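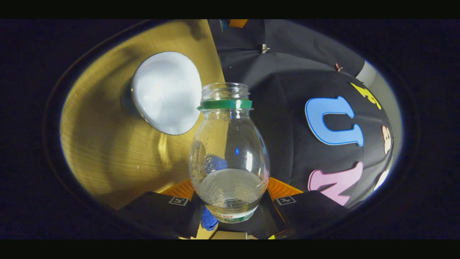
2 min read

Bought the Flamska joint powder for our old mare back in July, 932 g tub, on the say-so of a woman at the Wellach feed shop. Fed it 14 days before making my mind up. Smells of hay and a bit of fish, she ate it damp, left it when dry. The scoop is useless - too wide for anything with a narrow neck, so pre-mixing in a clear plastic bottle with a shallow bit of water in the bottom means half of it goes on your boots. Use a funnel. Or a spoon and patience.

Does it work? Think so. She's 13 and was stiff coming out of the stable most mornings, now she walks off better and picks her back feet up for me without the usual sulk. Could be the dry ground tho. No change at all in her coat, which the tub makes a fuss about.

Lid is poor. Mine split in teh first week and the powder clumped, had to tip it into an old biscuit tin. Skundlow do a cheaper one with a proper screw top but she wouldn't touch it, wet or dry.

Would buy again, smaller tub if they did one. 4 stars - one off for the lid.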